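Planning and Budgeting for Hand-Held Gripper Equipment: A Guide for Departments

Prepared by Liudmyla Semeniuk, Equipment Planning Office
Revised June 2020

Purpose of this guide

This guide sets out the steps a department should follow when it plans to buy hand-held grippers and related equipment for recording manual tasks. It applies to first purchases and to additions to an existing set. It does not cover fixed robot arms, for which a separate request must be made.

The steps should be completed in order. A request that reaches the Equipment Planning Office without a completed station plan (Step 2) will be returned to the department.

Step 1. Describe the work

Write one page describing the tasks to be recorded. State whether they need one hand or two, what kinds of objects will be handled, and how long each session will last. Tabletop work such as placing small items in a tray or a box makes different demands on a gripper than work with dishes or cloth. The finger pads, the opening width and the weight of the tool should all be judged against this page, so it should be written before any supplier is contacted.

Departments that expect the tasks to change during the year should say so. The office can then allow for spare fingers and pads in the first order.

Step 2. Draw up a station plan

A station is the place where one operator works. The plan should show the table, the operator's position, the power supply, the route of every cable and the place where recordings are checked. Where several stations share a room, mark the desks and chairs of other staff as well. Floor cables near a working position should be routed along a wall or placed under a cover, and the cost of covers belongs in the budget.

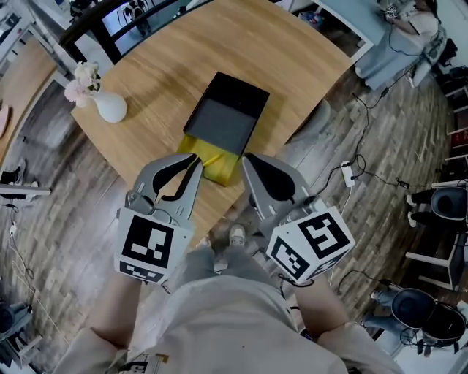
How many grippers should be ordered for each two-handed station?

Order two working grippers for each station, plus one spare for every two stations. A department with a single two-handed station should therefore order 3 grippers in total. The spare should be the same model as the others and should be set up and tested on delivery, so that it can be put to use without delay.

Step 3. List every item

The gripper itself is often less than half of the total cost. The request form has space for the following, and each line must be filled in or marked as not needed:

Grippers, left and right
Spare fingers and finger pads
Marker cubes or marker tags, with mounts
Cameras for the gripper and, where used, for the head
Cables, power strips and floor covers
Storage drives and a computer for checking recordings
Tables, chairs and shelving
Task objects, including replacements for items that break
Carrying cases, if the equipment will be moved between rooms

Task objects are the line most often left blank. They are inexpensive one by one, but a department that records household tasks will need a varied supply, and it should expect to replace part of it each year.

Step 4. Obtain quotations

Two written quotations are required for any order that includes grippers. The office currently accepts quotations from Jumard and Skenberg for complete sets and from Hnatiuk for cameras, mounts and cables. Other suppliers may be used with prior approval.

Ask each supplier to state the following in writing:

Unit price and delivery charge
Delivery time, counted from the date of the order
Length of the warranty, and whether finger pads are included in it
Price of spare parts during the warranty period and after it
Whether the recording software carries a yearly fee

Quotations should be compared on the full cost over two years. In the March review, one department chose the set with the lower purchase price and found that the software fee, charged per gripper, made it the more expensive choice before the end of the first year.

Step 5. Prepare the budget

Use the standard sheet. Enter one-time costs and yearly costs separately. The figures below are taken from the current planning sheet, in dollars, and may be used as placeholders until quotations arrive.

Cables, power strips and floor covers, per station: 977
Spare finger pads, per gripper, per year: 53
Marker cubes and mounts, per gripper: 73

No placeholder is given for the grippers, the cameras or the computer. Prices for these vary too widely, and a quotation must be attached.

Staff time should be shown even where it is not charged to the project. Include time for setting up, operator training, daily checks and the review of recordings. A department that budgets only for the recording sessions will have no one assigned to the remaining work – and the recordings will wait.

Step 6. Choose the room

Equipment should not be ordered until a room has been confirmed. Visit the room at the hour when sessions will normally take place and note the light from windows and ceiling fixtures. Strong reflections on a printed marker can make it harder for a camera to read. If blinds or extra lamps are needed, add them to the budget at this stage.

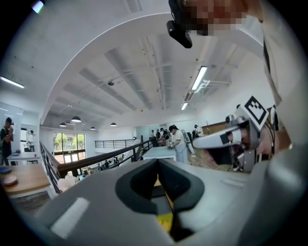

Consider also how many people will use the room at one time. In an open space, operators at neighboring stations need enough clearance to turn and reach without meeting one another, and walkways and stairs must be kept free. The floor plan attached to the request should show these distances. A room on an upper level will need a check of how tables and cabinets are to be brought in, and the delivery charge should be confirmed with the supplier on that basis.

Step 7. Run a trial before the full order

For orders of more than two stations, the office requires a trial with one complete station. Most suppliers will lend a set or sell one with a right of return. During the trial, record the tasks described in Step 1 and keep a simple log of stops, loose parts, comments from operators on weight and comfort, and the time taken to prepare each session.

The Gresivier project completed its trial before placing its main order and, as a result, changed its cable lengths and added a second storage drive to every station. Both changes were made at the quoted price. Had they been requested after delivery, the supplier would have charged for them separately.

Step 8. Submit the request

Send the completed form to the Equipment Planning Office with the task description, the station plan, the quotations, the budget sheet and, where required, the trial log. Requests are reviewed in the order received. If a quotation expires while the request is under review, the department is responsible for having it renewed.

After approval, the order is placed by the office. Departments should not confirm prices or delivery dates with a supplier directly. On delivery, check each item against the order, record the serial numbers and report any missing parts to the office within the period stated on the supplier's delivery note.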